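The library hours, again

July 22, 2019

So I went to the council meeting about Watley library, which I'd promised myself I wouldn't do, because I come home from these things cross and then can't sleep. I came home cross. It is now past midnight and I'm typing.

If you missed it, the plan is to cut opening from 27 hours a week to 12. Twelve! That's two mornings and one long afternoon, and none of it any use to a person with a job or a child at school. The change would start in January, when half the town is looking for somewhere warm to sit.

I'm trying to be fair here. The council is short of money, I do know that, and I wouldn't fancy doing their sums. But the consultation was a form on the website that took me three goes to find, and paper copies were kept behind the desk at the library – so you had to ask for one, during opening hours, if you knew it existed. Even so, 900 people filled it in. Most of them said leave it alone (I've read the summary, all of it, with a pot of tea), and the report in front of councillors gave that a single paragraph near the back.

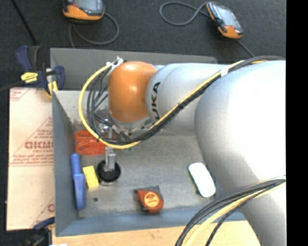 What happened on the night

The public gallery was full by seven and they had to fetch chairs from the room next door. We were allowed up to three minutes each, with a bell. I'd written mine out and still managed to lose my place and say "Ashworth Road" when I meant the bus station, but I got to the end before the bell went, so I'm calling that a win.

Then they voted to put it off until the next meeting. I've been going back and forth on whether that's good news. It does give us time to write to our councillors, and I'd say write a proper letter in your own words if you can manage it, even a short one. Mine's done – it's a bit rude in the middle and I'm going to have another look at it in the morning before I post it.

Contact | © 2019 Cross in Watley | Back to top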